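In Defense of the Table That Is Never Clear

For many years I believed that a clean desk is the sign of a clean mind. My father believed it also, and he had a small office where every evening the pencils went back in the drawer and the lamp was turned to the wall. When I came to Flisthorpe to work as a translator, I brought this belief with me in the same suitcase as my dictionaries.

Now I would like to argue for the other side, but only a little. I do not defend dirt. I do not defend old plates or piles of letters which you are afraid to open. I want to defend the table where a few things of different kinds are allowed to live together: something for work, something for drinking, something to read which has no connection with the work at all.

The opposite opinion is very strong at this moment. My colleague Lutz Brandes sent me in April a long article with the advice that a person should see on the table only the object which he is using. Everything else must be in a box, and the box must be in a closet. Lutz followed this advice with great discipline. He bought boxes from Garnance, the gray ones with the lid, and he put labels on them. When I visited him he wanted to offer me coffee, and we looked for the cups in three boxes.

I do not tell this to laugh at Lutz, who is a better translator than I am. But I think the advice has a mistake inside it. It supposes that the things on a table only take from us. They take our attention, they take our space. It does not ask what they give.

Take the mug. A mug on the table marks the hours more kindly than a clock. When I go to fill it, I stand up, I look out of the window, and very often the sentence that I could not finish in the chair is finished beside the kettle. If the mug lives in a closet, I do not stand up for it, I forget it. Or take the magazine. I read perhaps two pages in a day, and they are not useful pages. They are pages about other people's gardens or an actor whose films I have not seen. After 3000 words on the maintenance of water pumps, such a page is like opening a door.

There is also the question of the shape. The advice in the article is written for a rectangle, pushed against a wall, with one chair. A table with a curved edge does not obey so easily. It has no clear corner where the work must begin, and people put things down where the hand arrives. I have come to like this very much.

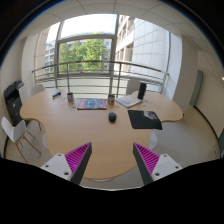
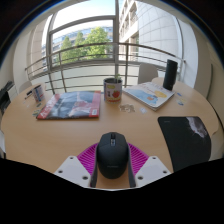

Eldana Alemayehu, with whom I shared an office at Kurkomico before I worked at home, did not agree with me and probably does not agree today. Her argument was serious and I want to give it correctly. She said that a shared table is different from a private one. When my things spread, they spread over the place of another person, and this other person must be polite about it. The one who enjoys the disorder is almost never the one who cleans it.

I have thought about this for a long time and I believe that she is right about half of it. On a shared table one must be careful with paper, with food, and with anything that has a cable. But I remember also that in our first weeks, when her side was perfectly empty, I did not know how to begin a conversation with her. Then one morning she left a book about mountain birds beside her keyboard. I asked about it, and we talked until 24 messages were waiting for me. An empty table is polite, but it does not tell you anything about the person.

My rule today is quite simple, and I offer it without big promises. Each thing on the table must be touched in the day. The mouse is touched, of course, the mug is touched, the magazine also, even if only to turn one page. What was not touched goes away in the evening. By this rule I have removed a stapler, a bowl of foreign coins, and a little plant which, I am sorry to say, needed to be touched more.

It is a slower way than the boxes and it will never look so good in an article. Some evenings the rule removes nothing, and I go to bed with the table exactly as it was at noon. My father would not accept it. I think he would still turn the lamp to the wall.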